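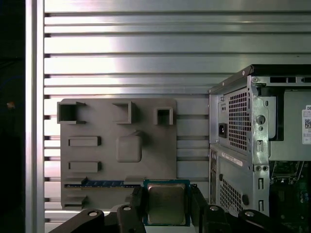
From: Jocelyn Calimlim
To: tilting-trikes list
Date: 17/02/2025
Subject: Re: [tilting-trikes] Tilt lock lever, which side and how long?

Kavinda Biswas wrote:

> Hi all, first post after a long time of reading. I'm building a
> tilting front-loader from the Plurkis plans (two wheels in front,
> box between them, rear hub motor) and I have reached the part where
> the plans get thin. They show the tilt lock as a disc on the center
> pivot with a caliper clamping it, and then just say "operate by
> lever of choice." That's it, no drawing.
>
> So what lever? I have a parking brake lever off an old recumbent
> that would go on the left handlebar, but with the cable run I have
> in mind there's a lot of flex in it, and I can push the box over by
> hand with the lock on. Not far, but it creeps. My wife will be
> riding this with both kids in front, so I'd like it to stay put.
>
> Second question, does anyone lock the tilt while rolling? I keep
> stopping at lights and fumbling. And is it worth adding rubber at
> the end stops, or is that just weight?
>
> Thanks, and sorry if this is all in the archive. The search hates
> me.
>
> Kavinda

Kavinda, welcome out of the shadows! This is my favorite subject on this whole list, so get a coffee.

First, the creep. I had the same thing on my first Plurkis and I blamed the lever for an entire summer. I tried three different levers. I even made one out of a piece of flat bar that looked like it came off a tractor (it was wonderful to pull, and it took the skin off my knee every time I turned left). What I finally did was put a dab of white paint across the disc and the caliper bracket, lock it, and lean on the box. The paint line on the disc stayed lined up with the pads. The bracket was what was moving. The plans have you bolt the caliper to a tab on the crossmember, and that tab is a single thickness of plate standing up on its own, so when you lean on the box it bends sideways like a playing card.

So before you buy anything, do the paint test. If your disc slides through the pads, it's clamping force and you need to think about cable and lever. If the bracket is waving around, no lever in the world is going to help you. I welded a little triangular gusset on the back side of mine, and the difference was so big that I went back to the very first lever, the cheap one, and it held fine.

If you don't weld, Amado Abella posted a bolt-on version a while back where he boxed in the tab with a second plate and a spacer. It's heavier but you can do it with a drill and a hacksaw. Amado, if you're reading, could you put that drawing up again? The link in the archive is dead.

Now the cable. A parking brake lever on the bar is okay, but think about where the cable has to go. It leaves the bar, swings with the steering, crosses the tilt pivot, and only then gets to the caliper. Every one of those bends eats some of your pull, and the swing at the pivot is the worst because the housing gets longer and shorter as you lean. You may have it nice and tight standing straight up and then find it's slack with the trike leaned over, which is exactly when you were hoping it would grab. Run the housing right through the center line of the pivot if there's any way to do it. On mine there's a hole just big enough in the front of the main tube, with a rubber grommet in it, and the cable comes out directly under the disc. Use compressionless housing too. It's stiff and it's a pain to route and I will never go back.
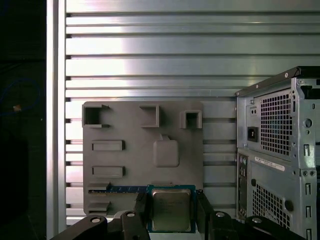 As for the lever itself, I've ended up with it on the frame, on the right side, just ahead of the saddle where your hand falls when you let go of the bar. Short cable, straight run, and you can put a really long handle on it. Mine has an over-center catch, so you push it down and it snaps and stays there. I love that snap! You can feel through your palm that it's locked, and so can anybody who borrows the trike, and I think that matters more than how it looks. The first time my neighbor rode the old version she thought the lock was on because the lever was down, but it had only gone most of the way, and the box leaned over as she was getting off. There was nothing in it except potatoes, thank goodness.

The downside is that you have to take a hand off the bar to reach it. Some people hate that. Seraina Eberhard has hers on the bar and has short arms and a tall trike, and she says she'd never manage with mine. So sit on the thing in the driveway with your eyes closed, let go with one hand, and notice where the hand goes. Then have your wife do it. If she's the one riding with the kids, her hand is the one to build around.

On length: my handle is 5 inches from pivot to the middle of the grip, and the cable arm is short. I wouldn't go shorter on the handle. Longer is fine if it clears your thigh at full lean in both directions, with winter pants on. Please check with winter pants on.

Locking while rolling. People do it, and I do it too, at walking speed, coming up to a light when I'm already straight up. What I don't do is lock it at any real speed, and I'd ask you to be careful with this one. A tilting trike that suddenly stops tilting turns into a narrow, tall, regular trike in the middle of whatever you were doing, and the steering feels completely different. If you were leaned over even a little when it grabbed, it wants to keep going that way. I did it once on the hill down into Albers, slowing for the stop sign, with the box empty. I got away with a very wide turn and a rude word. With kids in front I'd make it a habit: feet near the ground, straight up, then lock. After a couple of weeks the fumbling goes away by itself. Unlocking is the same thing backwards, get your weight centered, foot down, then release, then go.

There was a long thread last June about interlocks, where the motor won't run with the tilt locked. Princess Mangubat built one with a little switch under the lever that plugs into the brake cutoff input on her controller. It's such a nice idea, and so simple -- the controller already thinks you're holding the brake, so it just won't drive. I copied it. The only thing I'd change is that sometimes you do want to creep forward locked, for instance getting up a ramp into the garage with a heavy box. Princess gets off and pushes. I put in a bypass button that you have to hold down with your thumb, on the far side of the bar, so you can't hold it by accident. If your controller uses a different plug from hers, post a photo of it before you cut anything. Half of us have the same three controllers with different stickers on.

End stops: yes, yes, yes, put rubber in. It weighs nothing compared to two kids and a box. Without it, when you hit the limit of the lean you get metal on metal, and the whole front end goes clang and twitches, and you will hear about it from the passengers. I use 2 of the Sellico cone bumpers, the soft ones, one per side. They start to touch before the real stop, so you feel the lean getting heavier and you naturally ease off. I tried the hard ones first and they might as well have been wood. Plitirer stocks them, or did when I last ordered, but they're listed under trailer parts, which took me forever to find.

Put the bumpers on slotted holes if you can. You'll want to move them once you've ridden it loaded. I set mine in the shop with the box empty, and then with groceries in it the springs sat lower and the left one was touching all the time.

For what it's worth, my current setup (gusset, frame lever, compressionless housing, soft bumpers) has 1228 miles on it. I've adjusted the cable a few times, and the pads are the ones I started with, because they never really slide. The over-center catch did get sloppy over the winter. The pin was a plain bolt and the threads were sitting in the hole, so it chewed itself oval. I've drilled it out and put in a shoulder bolt with a bushing and now it's tight again. Start with the shoulder bolt.

A few things I'd love to know from you. What disc are you using, the small one from the plans or something bigger? I went up one size and it helped the hold a lot, but then the caliper is closer to the box floor and you have to notch the plywood. And are you keeping the box mounts where the plans have them? If the load sits high, the lock has to work much harder, and I lowered my floor as far as it would go before the linkage rubbed.

Also please take pictures of the pivot area before you close it up! Everybody forgets, and then it's all hidden under the floor and we're back to describing brackets to each other with words.

I'll measure my gusset this evening and post the dimensions. It's only a triangle, but the hole for the cable has to land in the right spot or you'll be filing for an hour like I was.

Jocelyn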